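Startseite > Wohnen > Heimtextilien > Tischdecken
Juni – von Rohani Tjoa
Kategorie: Tischwäsche, Neu im Sortiment

Tischdecke Trastine, naturweiß, mit Fransen

Wieder da. War im Frühjahr ausverkauft, jetzt nachgeliefert von Van Wijk. Gleiche Webart, gleicher Farbton, Fransen etwas länger als bei der ersten Lieferung. Wer die alte hat und eine zweite dazulegen will: vorher kurz anrufen, wir schauen, was noch an Altbestand im Regal liegt.

Material: Baumwolle mit Leinenanteil. Griffig, eher schwer, rutscht auf glatten Platten kaum. Auf geöltem Holz trotzdem eine Unterlage nehmen, frisches Öl zieht durch. Bügeln geht, muss aber nicht sein, die Struktur schluckt das meiste. Wenn doch, dann von links und leicht feucht.

Wäsche bei 40 Grad, beim ersten Mal allein. Läuft in der Länge etwas ein, ist bei den Maßen schon eingerechnet. Kein Trockner, bitte wirklich nicht – die Fransen verfilzen und das kriegt man nicht mehr raus. Nach dem Schleudern die Fransen ausschütteln und mit den Fingern glatt ziehen, solange sie noch feucht sind. Rotwein sofort mit kaltem Wasser, Kerzenwachs erst hart werden lassen.

Größen: für vier, sechs und acht Plätze, dazu rund auf Anfrage. Überhang an den Seiten knapp gehalten, damit beim Sitzen nichts auf den Knien liegt. Wer mehr Überhang will, nimmt einfach eine Nummer größer. Zuschnitt machen wir bei Trastine nicht, der Rand franst sonst an der Schnittkante weiter auf.

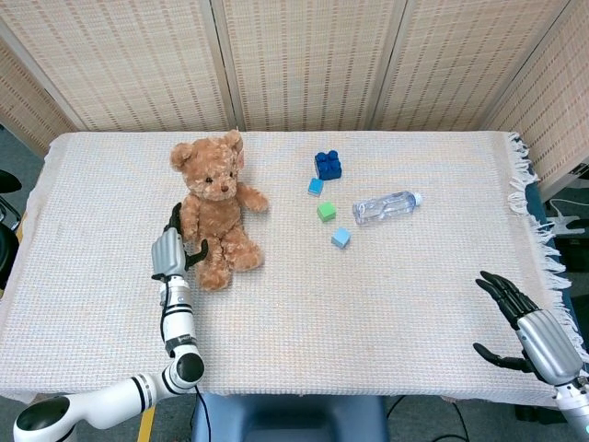 Gunura schreibt, die Decke sei nach sieben Wäschen immer noch formstabil, nur an den Fransen müsse man ab und zu nachschneiden. Mit den Servietten aus der selben Serie sei sie weniger zufrieden, die seien zu steif für den Alltag.

Zu den Servietten: stimmt, die sind anfangs steif. Zwei, drei Wäschen, dann wirds besser. Weichere Alternative ist Clorkwood, gleicher Naturton, dünner gewebt, ohne Fransen. Passt zusammen, haben wir im Laden nebeneinander liegen.

Tischläufer aus der Serie kommt später, Termin vom Hersteller noch offen. Vorbestellen geht per Mail, bezahlt wird erst bei Versand.

Farbe: nur naturweiß. Grau und Salbei sind ausgelaufen und kommen auch nicht wieder. Kleine Knoten und Farbunterschiede im Garn gehören zur Webart, kein Reklamationsgrund. Webfehler mit Loch natürlich schon – Foto schicken, wir tauschen um.

Versand gefaltet im Karton, Knickfalten hängen sich über Nacht meist aus. Rückgabe nur ungewaschen und mit Ettikett. Abholung im Laden bis 18 Uhr, bitte Bestellnummer mitbringen.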